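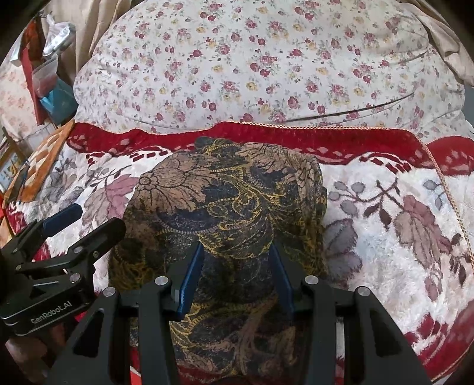 4. Bedding and throws – folding and putting away

Applies to the Brarnlow guest rooms, all beds with a plush blanket. Read section 3 first if the bed hasn't been stripped yet.

4.1 Before you start

Hands clean and dry. Rings off, plush catches on everything. Check the bed for cords, chargers, hair grips. Move them to the side table, don't fold over them.

You need: the bed itself as a folding surface, one cotton bag per cloth, a label, a pencil. Pen bleeds through.

4.2 Patterned cloth (brown and navy, paisley type)

1. Lay the blanket flat on the bed first. Smooth the pile one way with your palm.
2. Put the cloth on top. If it has come back from the wash in a bundle, find two corners and shake it out over the bed – not over the floor.
3. Fold in half, long edges together. Pattern outwards, so you can tell it apart in the cupboard.
4. Fold in half again. Press the air out from the middle to the edges.
5. Fold in thirds. If it still domes up in the middle, open the last fold and redo it. Sitting on it does not help.

Note: this cloth is slippery when freshly ironed. Leave it 10 minutes before folding.

Caution: do not pin. Danica Popescu has already mended two of these and wont do a third.

4.3 Plush blanket (white ground, mauve leaves, red band)

6. Take the folded cloth off the bed before you touch the blanket.
7. Push the quilt up clear of the red band. The quilt stays on the bed and gets done last, see 4.4.

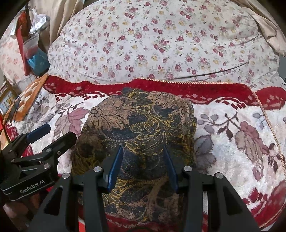
8. Use the red band as your guide line. Fold the blanket along it, band to the outside.
9. Fold again towards you. Keep the thin edging inside the fold – it snags if it hangs loose.
10. Roll, don't press. Pressed pile keeps the crease untill spring.

Caution: never iron the plush, not even through a towel.

4.4 Quilt (white with small roses)

Two people if possible. One each end, shake once, fold in three lengthways, then in half. Goes on the top shelf with nothing on it.

Labels: room, item, month (e.g. October). Missing bags – ask Boris Halilović.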